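So I spent most of June reading patent filings for work and I have opinions now. Thread, sorry in advance.

Background: I do licensing for Donnelly, a small company that makes parts for kitchen storage. Somebody over at Uvlow sent us a letter in the spring saying our hinge steps on their patent. It was a very scary letter! Nice paper, too.

First thing I learned: read the claims before you read anything else. I read the pretty drawings first, like a kid, and panicked for a whole weekend. The drawings looked just like ours. The claims talk about a hinge with a spring in it, and ours has no spring.

Second thing. Check where the patent is good. Uvlow's is US only. We sell 34 products and 20 of them never ship here at all (they go to a distributor in Dundesum and get sold over there). The letter asked for royalties on every single one. Ummm, no.

I asked our lawyer if that was a mistake or a tactic and she said "yes."

Oh, and people mix up patents and trademarks and designs ALL the time, including people who are paid to know better. The Uvlow letter used "copyright" in two places where I'm pretty sure they meant design patent. I circled both in red pen and felt great about it.

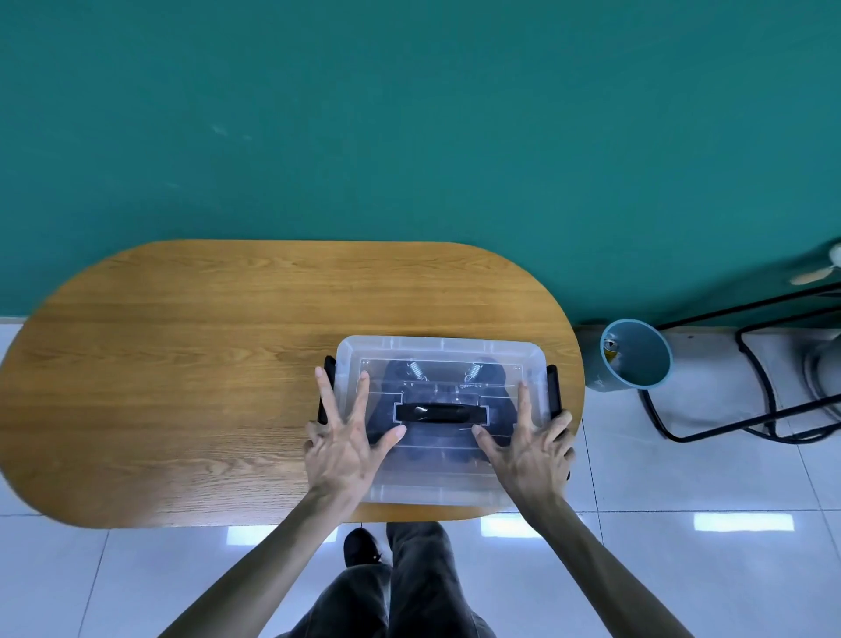
Clear box, frosted lid, oval table.

Okay where was I. Money. Their first ask was a flat fee plus a cut of sales going back years. Our answer was four paragraphs long and offered zero. Then it went quiet for weeks, and I refreshed my inbox like it was concert tickets.

While we waited I went digging for older stuff that might knock the patent out. Found a catalog from Fluneck, page after page of lids and hinges, printed way before Uvlow filed. 2,056 items in that thing and I looked at every one of them. My eyes may never recover.

And there were 2 that had the same kind of spring hinge. TWO. I yelled loud enough that the guy in the next office came over to see if I was hurt.

We sent copies of those pages over with a very polite note. I can't share what they said back yet, but I slept fine last night.

If you run a small shop and get one of these letters: don't ignore it, and don't call them up angry either. Write down the date it came and get someone who does this for a living to look at the claims. Ours charged less than I feared.

Also start keeping old catalogs. I have a whole shelf now and my boss thinks I've lost it.

More when I'm allowed to say more. Back to reading about lids.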